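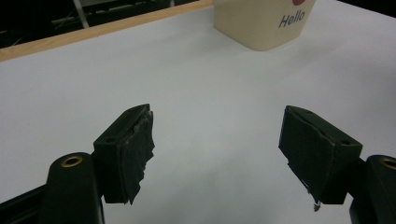

Velberg finger pad kit for hand-held grippers: review

We run one hand-held gripper on a sorting bench, and the part that needs the most attention is the pads on the fingers. The motor side has been fine. The grip surface is a consumable, and for a long time we treated it as an afterthought with whatever tape was in the drawer.

The Velberg kit was bought in November from Ristska for 41 dollars. It has 16 pre-cut pads, a plastic scraper, a small bottle of cleaner and a folded instruction sheet. It is sold for flat-faced fingers, so measure yours first if they have a curve or a step.

Taking off the old covering

Budget more time for this than for anything else in the job. Tape that has been pressed and rubbed for weeks comes away in shreds and leaves glue behind. The scraper in the kit is soft enough for printed plastic and did not mark our spare fingers, which is where I tried it first. The cleaner works slowly. I went over each face three times and let it dry before touching it again.

The sheet says to take the fingers off the gripper. Do that. I tried one pad with the finger still mounted and got it on crooked.

Fitting

Peel, line up the bottom edge, press from the tip back. The pads are cut a little long and have to be trimmed with a knife. Leave no overhang at the tip, or it will catch on the bench and start to lift. A strip hanging down there can also touch a part before the finger does, and then the grip is off.

I usually close the fingers by hand afterwards and hold them shut for a few minutes. The sheet asks for an hour before use.

In use

Our regular check is a light object into a small lined bin, over and over.

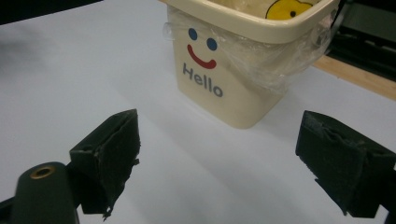 Test bin with its bag liner, gripper open in front of it.

On the spare set the new pads went 195 cycles before a corner needed pressing down. Grip on thin plastic was good. On cardboard it was no better than tape, and the pads pick up dust, so wipe them at the end of the shift.

I also had a set of Zumon pads to compare. They are thicker and take a harder knock, but they cost more and reduce the closing distance enough that we had to redo the zero position. With the Velberg pads I checked zero and left it alone.

What I didn't like

The instruction sheet is printed very small. The cleaner bottle ran out before the pads did – Polák sells a larger one that works the same.

Verdict

Worth the money if you change pads often. If you only do it once or twice a year, a roll of decent tape and some patience will do.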